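2019-10-09
By the Jornel press desk

Jornel opens its toy and odds-and-ends library in Pluvivstead

PLUVIVSTEAD. Jornel is opening a lending library for small toys, play food, building pieces and all the other little things that end up at the bottom of a drawer, and we could not be happier about it! The doors open this month at the Ellery building, with 1000 items on the shelves from the first morning.

The idea grew out of Kinen, our swap table, which started in March with a couple of folding tables and a lot of hope. Families kept bringing more than they took home (one box held a whole play kitchen, minus the sink), and by the end of summer the storeroom was full. A library seemed the natural next step.

Members can borrow up to 25 pieces at a time and keep them for 70 days. Membership is free for anyone living in Pluvivstead. Pieces do not have to come back in sets, so a child who loves one block and ignores the rest can take just the block.

Our favorite part is still the mix. A pink wedge shaped like cheese, dotted with holes and topped with a little yellow knob, shares a metal bin with a green textured ball, a blocky yellow plastic piece and a small yellow square with a hollow middle. Bright, odd, easy to pick up and very hard to put down again.

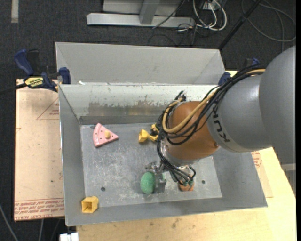

What we would love to receive

Play food of any kind, stacking pieces, chunky blocks, sponge shapes, balls that fit in one hand. Single pieces are welcome, and so are things whose purpose has been forgotten. Please wipe them down first and leave batteries at home. Soft toys will have to wait until we have more shelf space.

Donations can be dropped at the Ellery side entrance whenever the building is open. Large boxes are fine, but write to us beforehand so we can clear a spot. Borrowing starts the same day you sign up, and children are very welcome to do the choosing!

Contact: Jornel press desk, Ellery building, Pluvivstead | Copyright 2019 Jornel | Back to top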